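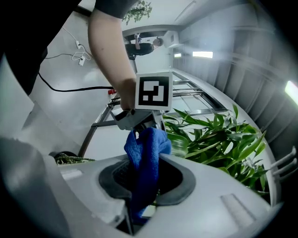

Zandham Shared Workroom
Cleaning and Upkeep Grant: Progress Report to the Lullesdale Fund
Period covered: September to November
Prepared by Rajkumari Dwivedi

Where we are

The switch from paper towels to washable microfiber cloths is finished in the main room and the kitchenette. The storage room still has a paper towel holder on the wall and will keep it until the shelving is moved. Cable work is behind schedule. Spending is under budget.

Cloths

We bought 40 cloths in September from Abella, all in the same blue. The original plan had three colors for three kinds of surface. We dropped that after talking to the people who clean at the end of the day, who said they would not keep track of it. Kitchenette cloths have a stitched corner and stay in the kitchenette. The rest go anywhere else.

Used cloths go in a lidded bin by the sink and are washed at 4 p.m. when there is enough for a load. They are washed warm with plain detergent, no fabric softener, and hung up to dry. Our first two loads were done with softener and the cloths smeared on the whiteboard and on anything smooth and white. Washing them again without it fixed most of them. A few were never much good after that and have been moved to floor spills.

Cloths were going missing in the first month. Most were found crumpled behind equipment or in desk drawers. We now ask that each person put their cloth in the bin when they finish, even if it was only used once. Losses are lower, though I would not call the problem solved.

Wiping down

Shared surfaces are wiped once a day, and the kitchenette counter twice. White plastic is the hardest to keep looking clean. It shows fingerprints and gray scuffs, and the seams and openings hold dust that a flat wipe goes over. The method we settled on is to dampen one cloth, fold it in quarters, wipe the flat areas first, and use a corner for the edges. A second dry cloth follows. Spray goes on the cloth and never directly on anything with a plug.

The written instructions for this are one page and are taped inside the supply cabinet. An earlier version ran to three pages and I doubt it was read.

Cables and power

This is the part that has slipped. The white cables and the outlet strip on the wall still hang in a tangle, and they collect dust faster than anything else in the room. Dusting around them is slow, and twice a plug was pulled loose while someone was cleaning. The plan was to run the cables through a channel along the wall by the end of October. The Desora channel we ordered was too narrow for the number of cables and has been returned. A wider size is on order.

The thicker black cables will be handled separately. They need to stay movable, so they will get hook-and-loop ties and a labeled end, with no channel. Until that is done, cleaning in that part of the room is done by one person at a time with the aisle kept clear.

Walls and plants

The walls are pale and mark easily at shoulder height. We tested a damp cloth on a small patch near the door and it took off most of the marks without dulling the paint, so we will do the remaining walls this way over the winter.

The hanging plant was not in the original proposal, but it drops leaves and needs watering, so it has been added to the weekly list. Leaves are picked up before the floor is swept. Watering is done with a small can from the step stool, with a cloth held underneath - the wall near it had started to show drip marks.

Spending

Cloths, drying rack and lidded bin: $286
Detergent, spray bottles, labels and ties: $157
Cable channel: refunded, replacement not yet billed

Paper towel orders have stopped except for the storage room. I will give a full comparison with last year in the final report, once there are enough months to compare.

Problems and changes

The drying rack takes up more floor than expected and has been moved twice. It is now in the back hallway, folded when empty. On humid days the cloths were still damp the next morning, so a fan may be needed. I would like to use part of the unspent cable money for this if the Fund agrees.

Attendance at the monthly tidy has been uneven. September was well attended, October was not. For November we shortened it from two hours to one and did it right before lunch, and that went better.

Next period

Install the wider cable channel and clean the wall behind it before it goes up.
Tie and label the black cables.
Finish the walls.
Clear the storage room shelving and take down the paper towel holder.
Replace worn cloths, up to a dozen.

Please send any questions about the fan request to me before the next payment is released, so that I can order it along with the replacement cloths.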